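Home > Get involved > Readers wanted

Supper Readers Wanted in Drerkdale (no experience needed, just an appetite for old recipes)

Hi! I'm Garnet Bouchard, and I'm putting together a book of community recipes from Drerkdale and the farms out toward Wemside. I've been at it for three years now and I have shoeboxes full of the stuff: index cards, church bulletins, the backs of feed receipts, one whole pie crust recipe written on a seed envelope. At last count there were 386 recipes typed up, and I need people to cook from them and tell me where they go wrong.

And they do go wrong. Half of them say "bake till done." One calls for "a nickel's worth of yeast," and my aunt and I argued over that one for most of an evening. I can guess, but I'd much rather have a bunch of home cooks guessing alongside me and writing down what they did.

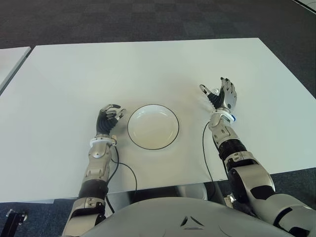
Each tester gets a packet of recipes to try at home between September and Thanksgiving, mostly supper dishes, with a few cakes and pickles mixed in. You pick which ones you cook and you skip anything you can't eat. When you're done with a dish you fill out a one-page sheet (how long it took, what pan you used, would you make it again) and bring a portion to tasting night if you can. We set up at plain white tables and serve on white plates, the kind with a thin black line around the rim, so please don't feel you have to bring your good china. Bring a sweater though, I like the windows open!

You don't have to be a fancy cook. If anything I'm hoping for people who burn things now and then, or who have one good skillet and a temperamental oven, because those are the folks who'll be using the book. Teenagers are welcome with a parent's okay. So are people who only want to bake. If you grew up around here and remember any of these dishes, oh please get in touch, I have so many questions about the Nseir family's lentils.

What you get: 94 dollars toward groceries, a copy of the book when it's printed, and your name in the back. I wish it were more. We're printing 700 copies and the paper alone ate up most of what I had saved.

Tasting nights start at 6:30 and wrap up when the food's gone. I'll let you know where when I send your packet.

To sign up, leave a note for me at the Cevis bookstore counter with your name, a phone number, any allergies, and the last thing you cooked that you were proud of. Grilled cheese counts.

Garnet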